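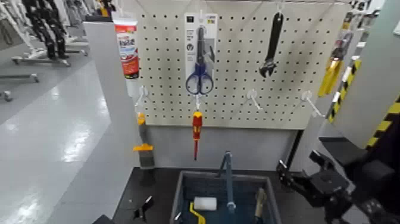

Scissors, adjustable wrench and screwdriver on the tool board.

Small Repairs for Older Residents
Progress report to the Zanetti Fund
Period ending September

Summary

The grant pays for minor repairs in the homes of older people in Plokumby and Cloncombe, on the theory that a loose handrail or a curled-up bit of carpet is cheaper to fix than a broken hip. We have been doing the repairs. We are less sure than we were at the start that we can show you what they have prevented, and a good part of this report is about that.

Spending is under budget, mostly for a bad reason (a fitter position in Cloncombe sat open for 3 months). The waiting list in Plokumby is longer than we want. The follow-up survey came back with results so good that we don't trust them.

What we said we would do

The proposal promised four things: home visits with a safety check, repairs done within 14 days of the visit, a follow-up call, and a comparison of falls before and after. It also promised that we would "build a model that other towns can adopt." We wrote that sentence ourselves and would like to take it back for now. Two towns that share a hospital and a bus line don't make much of a model.

Visits and repairs

Visits are the part that works. People let us in, the check takes less than an hour, and the form has stopped growing now that we've agreed to leave it alone. The first version asked about smoke alarms, medication, diet, pets and loneliness. The medication questions made people nervous and the fitters hated asking them. We cut the form back to the house itself: floors, stairs, lighting, bathroom, doors and outside steps.

Most of the jobs are dull, as expected. Handrails, grab bars, thresholds, a light bulb that has been out since winter because the fixture is over the stairs. Outside steps come up more often than we planned for. They also cost more, and a good share of them shouldn't be called minor. We have been doing the ones that need a rail or a non-slip strip and passing the rest to the county home improvement program, whose wait is longer than ours. We don't know how many of those referrals ended in a repair. We asked and have not had a usable answer.

The 14-day promise has held in Plokumby for most of the period and has not held in Cloncombe. The average we could give you looks fine, and we'd ask you not to put much weight on it. A same-day light bulb and a handrail that took most of a season average out to something respectable. Next time we will report the slow jobs separately, with the reason for each.

One more caution on the counts. Our scheduling software, Belum, closes a job when the fitter marks it done. If a fitter installs one grab bar and plans to come back for the second, Belum sees a closed job and then a new one. Early in the period this made us look busier than we were. We have gone back through the records by hand and merged the doubles we could find. There are probably a few left.

Staffing

The Cloncombe fitter left for a job with a builder at better pay, and we can't blame anyone for that. It took 3 months to fill the position. During that time the Plokumby crew covered urgent jobs in Cloncombe, which kept the worst of it off the list and slowed everything down at home. The new fitter has been in place long enough to clear the oldest jobs.

We do not think the pay problem is solved. The rate in the budget was set by looking at what similar programs paid, and similar programs lose their fitters too. If the grant is extended, we would sooner have fewer hours at a better rate. We know this will make the cost per visit look worse.

The survey

This is where we have the most doubts.

We called people 8 weeks after their repair and asked if they had fallen since, if they felt safer, and if they were happy with the work. Nearly everyone said they felt safer and nearly everyone was happy. Very few reported a fall.

It would be easy to put that in a chart. Here is why we haven't.

The calls were made by the same office that booked the repairs. People who have had free work done in their home, by someone polite, are not going to tell that person's coworker that the rail is in the wrong place. We know of at least one rail that was in the wrong place, since the daughter called to tell us, and her mother's survey gave us top marks.

People also underreport falls. They forget the ones that didn't hurt, and they hide the ones that did if they think somebody will use it to move them out of the house. Several people asked the caller who would see the answers. We told them the truth, and we suspect the truth made a few of them more careful.

And 8 weeks is short. Most of the calls so far cover spring and summer, when the steps are dry and it stays light past supper. A low number of falls in June tells you very little about January.

Then there are the people who didn't pick up. We stopped trying after 4 calls. Some had changed numbers, some were traveling, and some may have been in the hospital, which would be the very thing we are supposed to be measuring. Leaving them out makes the results look better in a way that we can't correct for afterward.

The before and after comparison

The proposal said we would compare falls in the year before the repair with falls in the year after. We now think this was a weak plan, and we'd like to say so before the year is up and not after.

People tend to ask for help when something has just gone wrong. A woman falls on her back steps, her son sees our flyer at the pharmacy, and she signs up. Her year before has a fall in it almost by definition. Her year after might well have none, with or without a new rail. A comparison built on people like her will show a nice drop even if every rail we put up were made of string.

A fair test would need a group of similar people who had not had repairs. We aren't going to refuse anyone a handrail for the sake of a study. The waiting list might do the job, as people wait different lengths of time for reasons that have little to do with how likely they are to fall. That is rough, and with our small numbers it may not show anything. We would still trust it more than the plan in the proposal.

We also asked the hospital for totals of fall admissions by town. They were helpful and the data are of limited use. The towns are small, the numbers jump from year to year on their own, and most older residents have never met us. If admissions go down, please don't credit us. If they go up, we would ask for the same courtesy.

Outreach

Flyers at the pharmacies brought in more calls than anything else. The newspaper piece brought in a burst of calls from people who were already on the list and wanted to know where they stood.

The open afternoon in Cloncombe had a decent turnout, and everyone seemed to enjoy it. We doubt it reached the people we are most worried about. Somebody who can get to an open afternoon, sit through a talk on rugs and get home again is doing fairly well. The people at greatest risk are at home and mostly known to the meal delivery drivers. We have started leaving cards with the drivers. It's too early to say if it works, and the first calls from it were about gutters.

Money

Spending on wages is under budget by the amount of the open position. Materials are a little over, mainly rails and brackets for outside steps. Travel is over too, from Plokumby staff driving to Cloncombe. The Belum subscription went up at renewal. We looked at going back to a shared spreadsheet and decided to stay put for one more period, without much enthusiasm.

We ask permission to move part of the unspent wages to materials. The rest we would like to hold for the winter, when the calls come in faster and each job takes longer.

What we would change

Have the follow-up calls made by someone outside the program. The library in Plokumby has offered staff time for this and we'd like to accept.

Add a second call in February, for everyone, including those who have already had one.

Drop the satisfaction question. It has never told us anything.

Report jobs over 14 days one by one.

Replace the before and after comparison with the waiting list comparison, if you agree. If you would still like the original numbers we will supply them, with the page above attached.

Is it worth the money?

We think a rail on a stair is a good thing to have, and the research we have read from bigger programs leans the same way, though less firmly than the brochures do. For the price of these repairs the case doesn't need to be airtight. But we can't tell you from our own records that a single fall has been prevented, and we would be wary of any program of this size that said it could.

The next report will cover the winter. We expect it to be less cheerful on the numbers and somewhat more useful.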